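Section 3: Choosing and Preparing the Surface

The Hemgate tabletop dishwasher is sold as something you can put "anywhere with a plug." Be careful with that word. Besson, who make the feet and the drain kit, print a much shorter list of suitable places, and this guide sides with Besson.

1. Pick a surface that is flat and doesn't rock. Press hard on each corner with both hands. If the table moves, the machine will move more.

2. Check the height. The drain hose must not rise higher than 90 cm from the floor at any point. The box says the pump can cope with more. We wouldn't count on it.
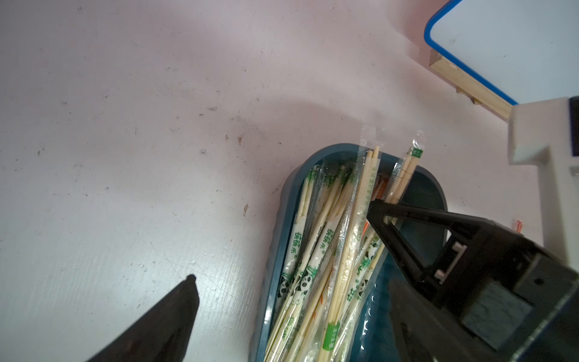 Painted tops need a closer look before you set a heavy appliance on them. The "scratch-safe" pads in the accessory bag protect a clean surface well enough, but grit caught under a pad will grind away at paint just as it would without one. A white top that already has grey specks, faint scratches and a brownish stain or two has little left to protect, so wipe it down and carry on. On a newer finish, use the Posell mat, sold separately.

3. Leave 8 cm clear behind the machine for the hoses. Pushing it flat to the wall will kink the drain.

CAUTION: Do not stand the machine on a tablecloth, a folded towel or shelf liner. 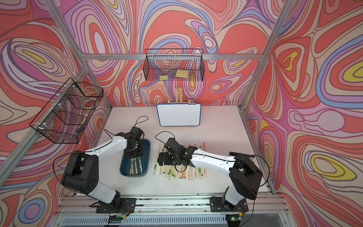 Can I place the machine on a rolling cart?

Only if all the wheels lock and the cart stays put during the whole cycle. The product page shows a cart with no locks in sight, which we don't recommend.

4. Connect the inlet hose by hand, then give it a quarter turn with a wrench. More force will split the washer.

5. Run the shortest program empty. Watch both hose ends for drips until it finishes.

NOTE: The Jalavberg app will report "Setup complete" as soon as it finds the machine on your network. It has no way of checking your hoses. Look at them yourself. 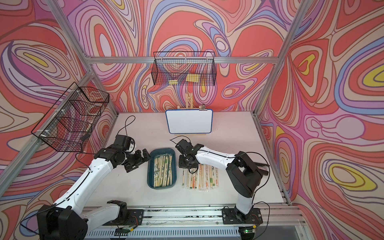
How long will the door seal last?

The maker claims up to 2,000 cycles. Treat that as a hopeful number, check the seal every November, and replace it once it feels stiff or shows a crack.

6. Tighten the inlet hose again after 3 days of normal use if you find any damp at the joint. If it still drips, shut off the water and fit a new washer before the next load.

Section revised 14/05/2020. For drain faults, go to Section 8.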